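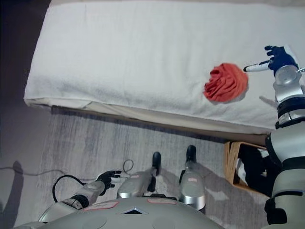

Report on the Open Day at the Otby Public Records Office

The delegation attended the annual open day of the Otby Public Records Office in April. The purpose of the visit was to learn how a small municipality handles requests for official documents, and whether parts of its procedure could be adopted by our own member towns.

The program began at 9:30 a.m. with a presentation by the records staff. Otby adopted its local access ordinance before any national law required it to do so. Under the ordinance, any resident may ask for a document without stating a reason, and the office must reply within 18 working days. In the last reporting year it received 513 requests. Most concerned building permits, school transport contracts and the minutes of closed council sessions.

Staff were open about the weak points of the system. Replies to requests that involve more than one department are often late, and the ordinance sets no penalty for delay. Appeals go to a three-member panel, which met only 5 times during the year.

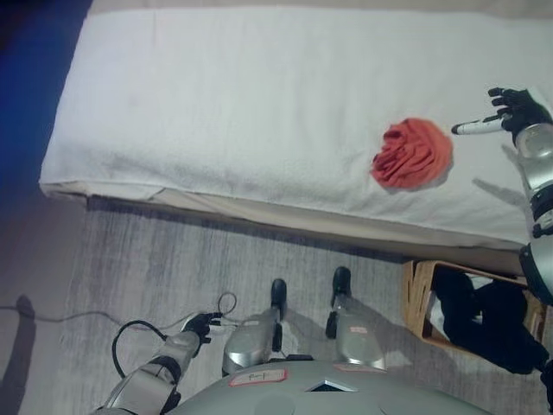

The second session dealt with the request register. Otby keeps its register in Kollex, a case-tracking program that several neighboring towns also use. Each request receives a number and a closing date, and the public version of the register can be searched from any computer in the reading room. Names of applicants are removed before publication. The delegation asked whether refusals are listed in the same way as approvals. They are, together with the section of the ordinance on which the refusal rests.

After lunch the group toured the storage rooms. The Pavlović collection, a set of 1,972 council files left to the town by a former printing house, is still being indexed. Files that have been indexed may be ordered in the morning and read the same afternoon. The remainder can be seen by appointment only, and the office would not commit to a date for completing the work.

A short discussion followed on the Bamov district, where the branch office closed and residents must now travel to the main building or write in. The number of requests from Bamov has fallen since the closure. The office intends to test a monthly help desk in the district library – subject to approval of the next budget.

The delegation recommends that member towns review the Otby rule on publishing refusals. It also asks the secretariat to obtain a copy of the staff training manual, which was shown during the visit but could not be taken away. Copies of the ordinance are available from the secretariat on request. 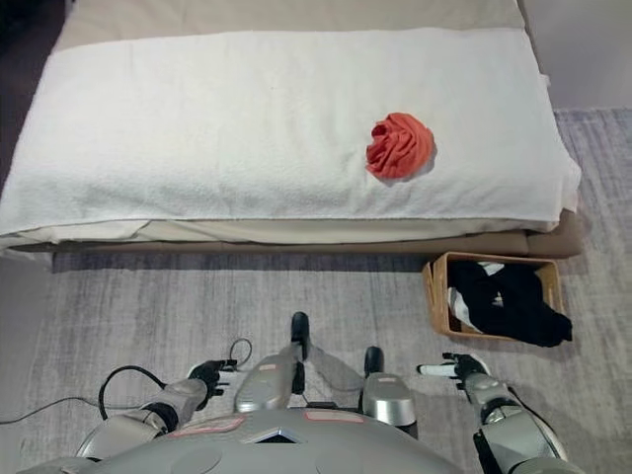 Red-orange cloth on a folded white towel.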